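2020年6月10日

急いで書く。数の話ばかりされるので、一度まとめて文句を言っておきたい。学習用の実演データは「何件あるか」より「どれだけ散らばっているか」で見てほしい、という意見。題材は押しボタンスイッチの把持、双腕、うちの作業台。

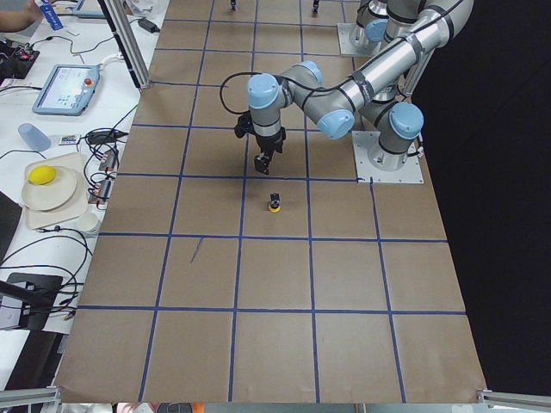
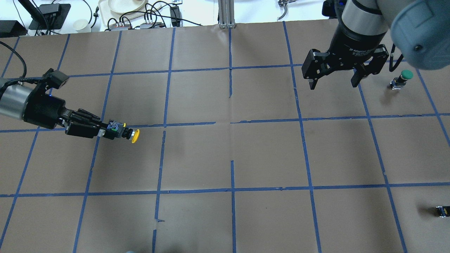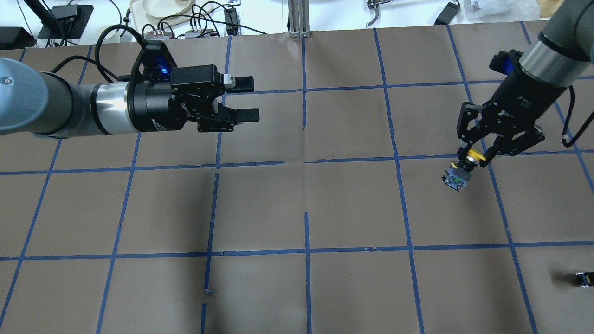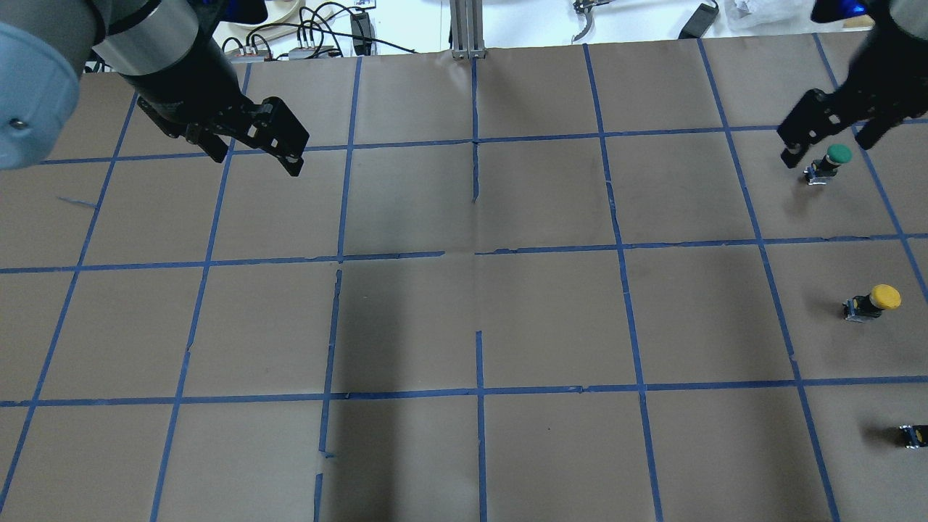
## 件数は嘘をつく

3月の時点で実演は211件。報告書に書くと立派に見える。で、中身を開いたら145件がほぼ同じ置き方だった。スイッチは手前右、向きも同じ、腕の入り方も同じ。人間が操作しているのだから当然で、楽な場所に置いて楽な軌道で取る。誰でもそうなる。私もなった。

その211件で学習させたモデルは、手前右なら取る。マスを一つずらすと空を掴む。データが足りないと言われたので、同じ調子でもう100件足した。結果はほとんど変わらず。足し方が悪いのに量を疑っていたわけで、あの一週間は返してほしい。

## 格子の使いみち

クラフト紙に青いテープで格子。見た目はまあ雑。線は曲がっているし、紙には皺も寄る。きれいに引き直せという意見が社内で出たが、反対した。格子は測定器じゃない。操作者が「次はどのマスに置くか」を迷わず決めるためのもので、多少ゆがんでいても役目は果たす。

むしろ心配なのはモデルがテープを手がかりに覚えてしまうこと。これは本当に起きうると思っている。だから紙は時々替えるべきだし、テープなしの回も混ぜるべき。全部を同じ紙の上で採って「汎化しました」は無理がある。

置くマスは操作者に選ばせない。開始前にくじで決める。面倒くさいと毎回言われる。言われても続ける。

## 手先を一種類にしない

意見が割れるのはここ。二本指のグリッパだけに統一すれば収集は速い。整備も楽。Nidonの計画ではそうなっていたし、理屈はわかる。

でも多指ハンドでスイッチを持つのと、平行の二本指で挟むのとでは、アプローチの向きも、指で隠れる部分も違う。黄色いキャップが横を向いた状態で持たれている画は、二本指の真上からの把持だけ集めていてもまず出てこない。後で手先を替えたくなったとき、一種類のデータしかないと最初からやり直し。それなら最初から混ぜておくほうが安い。少なくとも私の見積もりでは安い。

左右の腕の役割も同じ。右ばかり働かせると左は飾りになる。

## 失敗を捨てるな

Impi Laaksonenさんとは去年からこの件で言い合っている。彼女は失敗した実演は消す派。成功例だけのほうが学習が安定する、と。確かに安定はする。ただ、掴みそこねて少し戻ってもう一度、という動きは成功例だけ見ていても学べない。落としたスイッチが横倒しになった、そこからどうするか。実機が本当に困るのはその場面でしょう。

妥協案として、失敗には印をつけて残すことにした。使うかどうかは学習する側が決めればいい。消したものは戻らない。

先月の整理では13件が「失敗」扱いで消されかけていた。見直すと、半分以上は途中で立て直してちゃんと終わっている。操作者が「下手だったので」と自己申告しただけ。下手でいいのに。

## カメラの話も少し

固定カメラだけで十分という人がいる。全体は見える、それは認める。でも腕が手前に来た瞬間に対象が隠れるし、キャップの向きなんて遠くからではわかりにくい。頭の位置からの視点を一緒に採っておくと、後で「この回はなぜ外したか」を追える。容量は食う。ディスクは買ってもらうしかない。

背景のケーブルや電源タップを片付けてから撮れ、というのも時々言われる。反対。現場の机はもっと散らかっている。白い壁の前だけで賢いモデルをつくてもしょうがない。

## で、どうしてほしいか

報告の一行目から総件数を外してほしい。かわりに、どのマスを何回使ったか、向きは何通りか、手先は何種類か、立て直しを含む回がどれだけか。表一枚で足りる。予算の会議で映えないのは知ってる。

次の収集は来週から。くじの紙はもう切ってある。Nidon側の返事がまだなので、手先の件は決まり次第ここに追記しす。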